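Packing line going to robots, moved to "demonstration" work. What should I ask for?

Posted in Work and Jobs, September 21, 2019

I pack returns and soft goods at the Gusar building in Otdale. In August we were told that part of the packing line will be automated and that 3 of us would move over to demonstration work, meaning we do the handling with grippers in our hands and the recordings are used to teach the machine. Same base pay for now. Toys, knit items, clear boxes, that sort of thing.
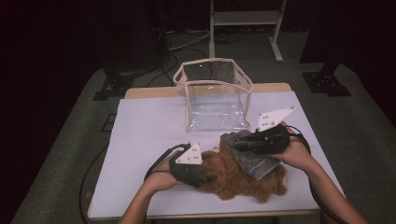 marlpit_road asks whether the pay is still tied to a piece rate, as that would change most of the advice people could give.

It is not, or not on paper. On the old line we had a rate of 358 pieces a shift and a small bonus over that. On the new job there is no rate written down, but there is a sheet by the door where the shift lead writes how many good recordings each person made. Last week mine said 154. I have no idea if that is good. The bonus is gone and when I asked about it I was told it was "being looked at."

What I want to know is what to ask for before I sign the new job description. It is two pages and most of it is about confidentiality. It does not say how long the work lasts or what happens to us when they have enough recordings. I am also slower with the grippers than with my hands, and my wrists are sore by the end of the shift. I have been packing for a long time and I would like to keep working there if I can.

Thanks for any help.

Tundness_2

I did this same kind of work for a year at a different company, so take it for what it is worth. Get these things in writing before you sign:

The end date, or a statement that there is no end date. If they say it is a temporary assignment, ask what job you go back to and at what pay.

The bonus. If it was a regular part of your check, work out what you averaged over the last 2 quarters and ask for that to be added to the base. At my place they said no the first time and yes the second time, after four of us asked together.

What counts as a good recording. This was the biggest source of arguments for us. One lead would throw out anything where the item slipped, and another kept them. If the number on the sheet is ever going to be used for pay or for deciding who stays, you need the rule written down, and it has to be the same rule on every shift.

On the wrists, report it now and keep a copy of the report. Do not wait until it gets bad. We ended up with ten minutes off the grippers every hour, doing setup or labeling in between. Soft things were the hardest on my hands. With a hard box you can feel when you have it. With plush or a sweater you keep squeezing because you are not sure, and that adds up over a shift. Ask if the heavy and soft items can be split up over the day instead of doing one kind all morning.

As for speed, you will get faster, but only up to a point. I never got close to what I did by hand -- and they should not be comparing the two.

dhollow

They are going to replace you with what you teach it. I would start looking now. Not trying to be mean but that is how it goes.

Vanhove line 3

I would not go as far as the answer above, but it is fair to plan for it. I work on a line that was automated a few years back and I am still there. What changed is the kind of work. There are fewer people packing, and the ones who are left spend the day clearing jams, fixing what the machine packed badly, and handling the things it cannot pick up. It is less tiring for the back and more tiring for the head. I also talk to other people a lot less than I used to, which I did not expect to mind.

The people who did well were the ones who got trained on the machine early. So besides what Tundness_2 said, I would ask for training on running and restarting the equipment, with the hours paid, and ask for it to be put in the job description. "Other duties as assigned" is not the same thing.

Also read the confidentiality part again. Ours was written so broadly that people thought they could not talk about their own pay or a sore shoulder. If yours reads like that, ask them to add a line saying it does not cover wages, hours or safety. If they will not, take it to your state labor office or a legal aid clinic before you sign. Ask the clinic up front if the first visit is free.

Reply from the original poster

Thank you. I turned in the report about my wrists this morning and kept a copy. Two of us are going to ask about the bonus together, and the third person is thinking about it. I did not know about asking for the restart training, so I have added that to my list. I have not signed yet -- they gave us until the end of the month.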